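4. Sorting and storing small parts

The kit comes with a printed chart that tells you to sort everything by colour. We suggest you ignore it. Vedberg has changed its colours between batches before, and a chart that was right in February may be wrong by the time you open the box.

4.1 Before you start

1. Clear a flat surface and put down something pale, so dropped washers show up.
2. Open one bag at a time. The bags are said to be sealed by size, but check a few pieces from each against the gauge card.
3. Put anything that doesn't match to one side. Do not force it into a Stirnent bracket to see if it fits.

Note: The label on the large bag says 100 screws. Treat this as a hope. If you are short, write to Gebru with the batch number before you begin the build.

4.2 Choosing a container

Any box with separate compartments will do. The maker's own Olter case is sold as "made for the kit", but we could find nothing it does that a cheap drawer unit doesn't – apart from cost more.

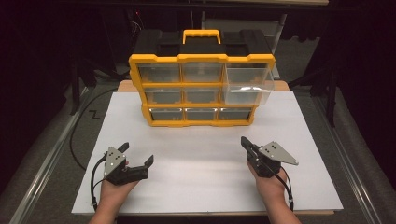
Fig. 7. Drawer organiser with clear fronts and a carrying handle.

4. Put the heaviest parts in the lowest drawers.
5. Label each drawer by size in millimetres. Leave out the maker's part names, which differ between the manual and the bags.
6. Keep one drawer free for odd pieces.

Caution: Close every drawer fully before lifting a unit by its handle. A claim that drawers "lock in place" should be tested over a table, with the drawers empty.

4.3 Checking again later

The manual asks for a full recount after 50 hours of use. Hưng Ung, who tested this section, saw no benefit in it. Check the M4 screws for worn heads and leave the rest alone.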